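周六下午两点多，我按着地址找过去，差点走过头。门脸很小，牌子上写着Ziltbridge，字还没有旁边奶茶店的菜单大。Gilang Tuhumury出来接我，手里端着一杯凉掉的咖啡，第一句话是：“你先别坐那把椅子，腿是松的！”

我本来是想聊他怎么做儿童园艺角的。这几年他给幼儿园、社区活动室布置过不少这样的小角落，最早那个系列叫Rovlow，后来又有了Abella。结果我们坐下来（我换了一把椅子），头半个小时全在聊收纳。

“大家一上来都问我买什么铲子，”他说，“铲子哪里都有。我更愿意聊铲子用完放哪儿。”

我说我家孩子的铲子用完就在沙发底下。他笑得咖啡都晃出来了。

他的办法说起来很土：一个敞口的白色塑料盒，不要盖子，不分格，铲子插进去就行，露一截在外面，孩子一眼能看见。“你给四岁的小朋友一个带卡扣的箱子，那个箱子就是你的了，从此每天都是你在收。”他还特别不喜欢贴标签，说字是给大人看的，孩子认的是颜色。黄的铲子、红的铲子，喊一声颜色，他自己就去找了。

手套他也有讲究。我一直以为手套应该团成一团塞进桶里，我妈就是这么干的，我也这么干。Gilang听了直摇头：“摊平，一定要摊平，两只挨着放在盒子旁边。团起来的手套，下次没人愿意把手伸进去。”我问他为什么用白的，多不耐脏啊。他说就是要看得出脏，脏了才会有人拿去洗。这话我回家学给我先生听，他表示反对，我们俩为这个还争了一会儿。

再就是墙。他对墙的感情比对地板深得多，说小空间里地板是留给人蹲的，零碎都该往上走。网篮他挂过上百只，铁丝的、黑的白的都用，理由是透，里头有什么不用翻。背景他喜欢画得热闹一点，粉色的遮阳棚边，浅蓝底子撒白点，下面围一圈白栅栏，再种上几朵大蘑菇。 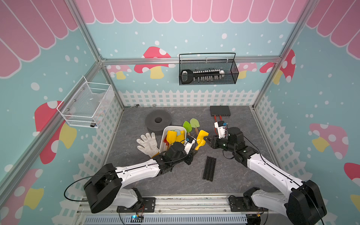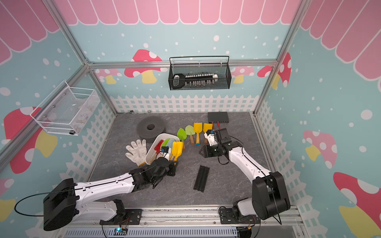

白手套和工具盒，身后是蘑菇墙

“蘑菇是我坚持的，”他说，“有人劝我画向日葵，我说向日葵到处都有。蘑菇矮，跟孩子差不多高，他会觉得是邻居。”说到这里他有点不好意思，赶紧低头喝咖啡。

我问他做一个角落大概要多少钱。他想了想，说材料能控制在1000块左右，前提是墙自己画。他第一次画波浪形的棚边，画了两个晚上，画完退后一看，一边高一边低，又全部刷掉重来。现在他先剪一个硬纸板的半圆，沿着描，一下午就够了。“你千万别信自己的手，”他很认真地对我说，“我信过。”

地面呢？他偏爱灰色，带一点石头纹路的那种，土撒上去不刺眼，扫起来也心平气和。他见过一家活动室铺纯白地板，老师一天到晚跟在孩子后面擦，擦到后来干脆不让挖土了。说起这件事他语气还挺重的，看得出来是真的心疼。

中间我们还跑题聊了一阵他的新系列，名字暂定Cisell，想做给稍大一点的孩子，工具换成正经的小号园艺铲。他现在最拿不准的是挂篮的高度，太高够不着，太低又容易撞头。他试过14种挂法，我说那你总该有个答案了吧，他说有啊，答案是每家的孩子都不一样高。我真是拿他没办法！

他自己家里倒没有这样的角落。我问为什么，他说太太不许他往墙上画东西，只批准了阳台上的一个盒子，里面插着两把铲子，一把是他的，一把是女儿的。女儿今年五月刚学会自己把铲子放回去，放回去之后还要拍拍盒子，像拍小狗那样。

走的时候我问他，要是家里什么都没有，明天就想开始，先做哪一步。他说先找个盒子，装过什么的都行，洗干净，放在孩子够得着的地方，别的慢慢来。然后他又提醒了我一遍那把椅子，因为我拿包的时候差点又坐上去。

回家路上我在超市买了一个白盒子，沙发底下的铲子也掏出来了，顺便还掏出来一只找了很久的袜子。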